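In Praise of Eating Lunch Sitting Down

For 23 years I ate lunch the way most people I know eat it, with one hand, over a keyboard, while reading something that could have waited. I was proud of this. I thought it showed I was serious about my job at the Merrick office, and I suppose the crumbs did show something.

Then our building in Hinard had its heating replaced, and they sent us all home from noon until two every day for most of October. I live 634 steps from the front door (I counted them one winter when I was trying to be healthy), so I went home, and having gone home I felt silly eating over the sink. So I set the table. I got out a plate and a glass, and I put some soup in a real bowl, and I sat there like company had come.

I can't tell you what a difference it made. The soup was the same soup. But I noticed it had too much thyme in it, and I noticed the neighbor's maple, and by two I was ready to go back and be polite to people – which hadn't always been true of my afternoons.
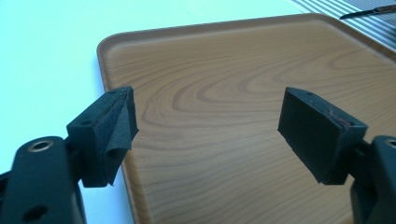
A wood-grain serving tray on a pale white tabletop.

Now, I know the argument against all this. Not everyone lives close to work, and plenty of folks in Rundmont get half an hour if they're lucky, on a stool in a stockroom. I did that too when I was young, and I won't pretend a nice tray fixes a bad schedule. I do think employers could be kinder about it. A town our size, with 700 people working along one street, could surely stand to have its counters close for a little while at midday, the way they did when my mother shopped here.

Still, even on the short days there's room for a bit of ceremony. Put the sandwich on something. Turn the phone over. Chew, for heaven's sake! My sister thinks I've gotten fussy, and she may be right, but she stays for lunch whenever I ask her.

The heating is finished now and very nice and warm. I still walk home at noon, and I've cut back on the thyme.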